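Pellden Hotel Bed Linen Set, White with Dark Trim
Sheets and pillowcases for beds that other people have to make
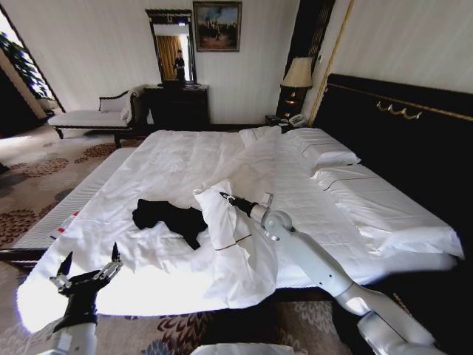
Most white bedding is sold to you by the thread count, a number that goes up every year while the sheets stay more or less the same. We'd sooner talk about wrinkles. You will get them. Pellden is 100% cotton percale, and cotton percale creases when it is slept in, sat on, folded in a hurry or looked at by a large dog. If you want a sheet that never wrinkles, our competitors sell several, and you can hear them rustle from the hallway.

The set was drawn up by Igor Laskowska for the guest rooms at the Mutholm, where the headboards are tall and black and the lamps have pleated shades, and where plain white linen was looking a little like a hospital had moved in. Her answer was one thin dark line on the pillowcase, near the hem. It took four meetings. We think it was worth at least two of them.

What you get
1 flat sheet, cut generously so the front edge hangs well down the side of the mattress
1 fitted sheet with elastic all the way round, including the corner you always lose
4 pillowcases with dark trim

The long side pillow and its plain cover are sold separately. Customers either have strong feelings about long pillows or have never considered one.

Fabric and fit
The percale is crisp for the first few washes and then settles down, as most of us do. The fitted sheet takes mattresses up to 16 inches deep. Queen and king only. We made a twin once and Zbigniew Ziółkowski in the warehouse still has most of them.

Pillowcases are open at one end with no zipper, no buttons and no inner flap. Shake the pillow down into the corners, pull the hem straight, and stop there. The karate chop in the middle is between you and your conscience.

Washing
Warm wash, low tumble, out of the dryer while there's still a bit of damp in it. Iron the top third of the flat sheet if company is coming and leave the rest to fate. Keep dark clothes out of the load. We would also suggest keeping them off the bed, but a clean white sheet seems to be where every black sweater in the house goes to lie down. The trim is colorfast. Your sweater has made no such promise.

What people have said
"Bought it for the dark line. My husband has not noticed the dark line." Tove Hafþórsson

"Very good sheets. The box was too big." Brunello Benedetti

Ordering
Item no. 2318, queen. Item no. 384, king. The numbers are from two different systems and we're aware of it.
Orders ship within 4 working days. Returns are accepted for 32 days if the sheets are unwashed and unslept in. Mieczysław Ziółkowski opens the returns himself and can tell.

Prices on this page apply from 1 Aug 2022. The July sale is over, and we're sorry if you were asleep for it.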